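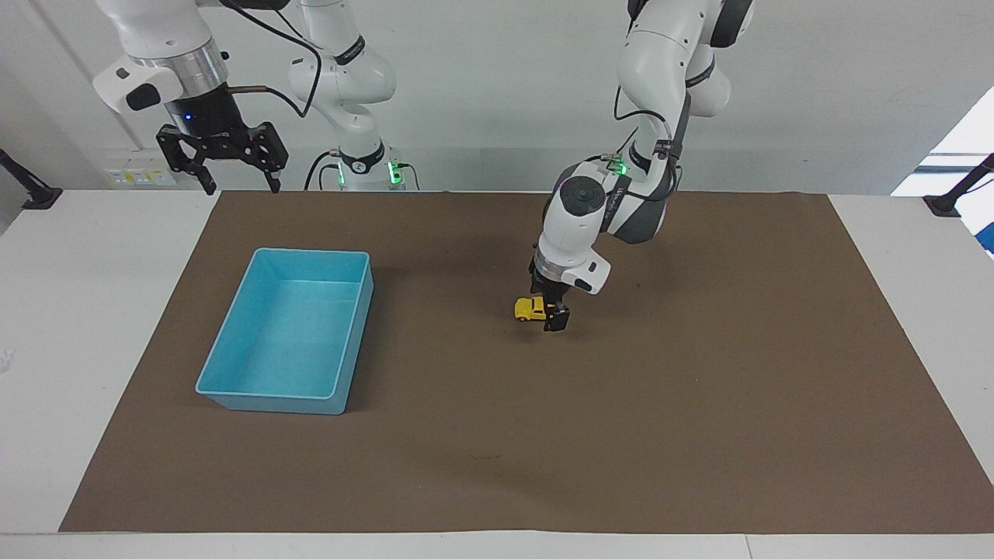
Moving house in Kernia has taught me that I own far more brown paper than furniture. I bought it in May, on a roll the size of a toddler, from the packing aisle at Lustley, and the roll claimed to hold 2,000 metres, a claim I have been testing one coffee mug at a time. You can do a lot with brown paper if you've got enough of it. You can wrap plates. You can line drawers. You can spread a big sheet of it over a white table, put one small yellow truck on top, and suddenly the truck looks like it's arrived at a building site in the desert. Yellow on brown does that. It's why I've gone off every toy box, shelf and storage tub in the catalogue that comes in tasteful grey.

Toys are the last thing left to pack. I did the kitchen first, in a burst of competence, and have been eating cereal out of a measuring jug ever since. Then the books, which went into boxes that were too big, so now there are two of them in the hallway I can't lift and have started using as a sideboard. The toys I left, on the theory that they were small and would take an afternoon.

They've taken a week and a half. Small things are the worst things to pack. A wardrobe is a wardrobe, you know where you are with it, and a couple of blokes come and take it away. A toy truck wants a decision. Does it go with the vehicles? With the things that live in the sandpit? With the things that are supposed to live in the sandpit but have been behind the couch for a year? I had a system going at one point, with labels, and then found a plastic giraffe in the box marked CABLES and lost heart.

I also made the mistake of wrapping each thing individually. The bloke at Rondia, who are doing the actual move, told me on the phone that toys don't need wrapping, just chuck them in. I thought this was slack of him. So I sat down and wrapped a fleet of little vehicles as if they were going to a museum, a square of paper each, corners folded in, and lined them up on the bench. What you get is a row of identical brown lumps. The owner of the fleet (aged four) came in, looked at the lumps, and unwrapped every one of them to check. It was like Christmas, if all your presents were things you already had. Great excitement over a digger last seen at breakfast.

So now they go in loose, with a bit of scrunched paper on top to stop the rattling. I've kept one big flat sheet on the table as a sort of parking area, and anything still on it at bedtime goes in the box. This has worked better than the labels ever did. The sheet has since had roads drawn on it in green texta, plus a roundabout, plus what I'm told is a hospital, so I suppose I'm packing the sheet as well.

The quote from Rondia came through this morning, by the way. It's $556 for the van and two people, and the stairs are extra, and there's a line near the bottom about "boxes over safe lifting weight" that I feel was written with my sideboard in mind. I'd rung Jafri too, but they wanted me to fill in an inventory listing every item by room, and I closed the tab at "Miscellaneous (please specify)".

Still to do: the bathroom cupboard, the drawer with the batteries in it, and finding out which box has the kettle. I'm fairly sure it's under the books. If anyone in Kernia is after some brown paper, I've still got most of the roll, and I'd sooner give it away than carry it down the stairs.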